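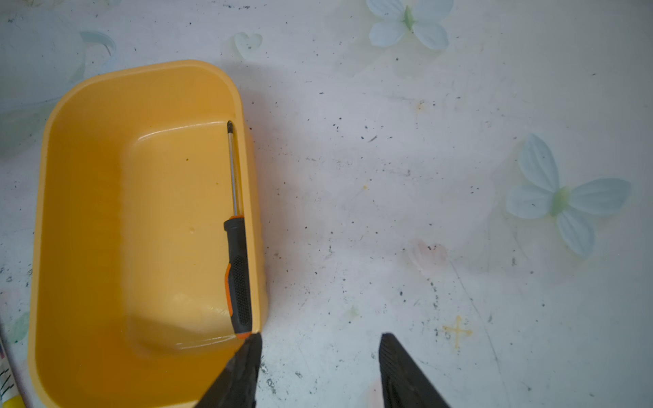 Chapter 6
Showing the Arm What You Mean

By the end of this chapter you should be able to:
- tell hand guiding from remote control, and pick one for a given job
- record a clean demonstration of a short task
- decide which recordings to keep
- read a demonstration log and spot the bad rows

Before you start: Chapter 5, sections 1 through 4. Gripper force limits especially. If you skipped them, go back.

6.1 A screwdriver in a tub

Small task. A yellow plastic tub on a table, a screwdriver lying in it along one wall. Get the screwdriver out and set it down on the table. You could do it while talking on the phone.

Now write it as code. Where does the handle start? How far apart should the fingers be? The handle lies right up against the wall, so one finger has to go down between handle and wall, or else the tool gets nudged toward the middle first. Which one? You would do either without thinking. A program needs to be told, and told again when the tub gets turned a little.

The other way is to show it. A person moves the arm through the task, the arm records where its joints were and what its wrist camera saw, and a model is fitted to the recordings. The person is called the demonstrator. One pass through the task is a demonstration, or demo. Some older papers say "trace". Same thing.

6.2 Two ways to show

Hand guiding. You hold the arm itself and push it through the motion. Motors go slack enough to let you. Good points: you feel contact, there is almost nothing to learn. Bad points: your hands get into the camera view, and heavy arms wear you out. Precise finger work is awkward, you are holding the wrong end.

Remote control. You move something else — a second, smaller arm, a handheld controller — and the working arm follows. Your hands stay out of the picture. But you lose touch, mostly, and there is a delay. Even a short delay makes beginners overshoot. They correct, then correct the correction, and all of it gets recorded.

For tasks like the tub, this book uses remote control unless we say otherwise. The Kidness exercises at the end of the chapter asume a leader arm. If your lab only has hand guiding, do exercises A and B and skip the rest.

6.3 What counts as a good demo

Rodica Filip taught the course these notes grew out of, and her rule was on the wall: same goal, different start. Move the tub. Turn the tool. Change the starting pose of the arm. A set where every tub sits in one spot teaches the arm one spot.

Her first class recorded 584 demos of the tub task and kept 444. Reasons for throwing one out:

- demonstrator paused to think, long flat stretch in the joint data
- gripper closed on the rim as well as the handle
- tool dropped, then picked up off the table
- recording stopped before the fingers opened

The third one gets argued over. Ylva Boström, who ran the labs, wanted the drops kept, as recovery examples. Filip wanted them in a seperate folder. Section 6.7 tries both and compares.

Pauses are the sneaky problem. The demo looks fine on playback. But the model learns that at this spot, over the tool, the right thing to do is nothing — and it may hover there for good.

6.4 Before your first recording

Work in pairs. One drives, one watches the arm with a hand near the stop button. Swap after ten demos, tired drivers get sloppy. Do five practice runs with recording off. Then check the wrist view on the monitor: can you see both fingertips and the tool at the moment of closing? If not, fix the approach angle first.

Write the start pose in the log every time. Every time.

Next, 6.5: the log file, column by column.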